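Notebook, 2/6/23

Read replica lag on Vemden

Picked this up again after the stale reads we saw in the Varela dashboard. Short version: the replica is fine most of the time, but it falls behind when the nightly import runs, and the dashboard has no idea that it does.

Setup as it stands. Vemden is the primary. Two replicas follow it, Siltier and Brodesent. Writes go to Vemden only. Varela reads from whichever replica the pooler hands it, so two page loads in a row can come from different machines. That alone explains the rows that show up, vanish and show up again.

Ran the import by hand against the test copy and logged lag every second on both replicas. Siltier peaked at 8 seconds. Brodesent peaked at 347 seconds and took a long while to come back down. Same hardware, same version, so I compared the config files line by line. Brodesent still has the old setting that lets long queries hold up replay. Siltier had it turned down last July and the change was never copied over.
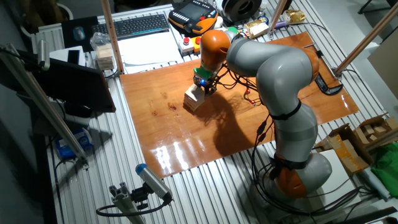

What I changed

1. Copied the replay delay setting from Siltier to Brodesent and reloaded. No restart needed.
2. Split the import into 6 batches with a commit after each. It used to be one big transaction.
3. Added a lag check to the pooler. If a replica is more than 3 seconds behind, it gets skipped until it catches up.

Second run after the changes: both replicas stayed under the limit for the first five batches. On the last one Brodesent went over for a moment and the pooler dropped it, then took it back. Varela kept reading from Siltier the whole time and the row counts matched the primary at the end.

One thing I don't like. If both replicas are over the limit, the pooler currently returns an error. It should fall back to Vemden, but then a slow import also gets all the dashboard traffic on top – which may be worse than a stale page. Leaving it as an error for now.

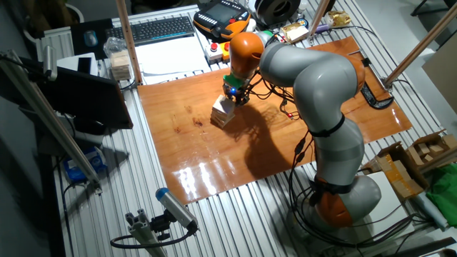 The other gap is reading your own writes. A user who edits a record in Varela and reloads right away can still get the old value, even with lag under the limit. Options are to pin the session to the primary for a few seconds after a write, or to pass the log position along and wait for the replica to reach it. Pinning is less work. The log position is more correct but needs a change in the client library, and I haven't looked at how the library keeps session state.

Still to do: try pinning on the test copy, put the replica config under version control, and turn the lag log into a proper graph. Raw logs are in the import-lag folder, with the first run kept separate from the second.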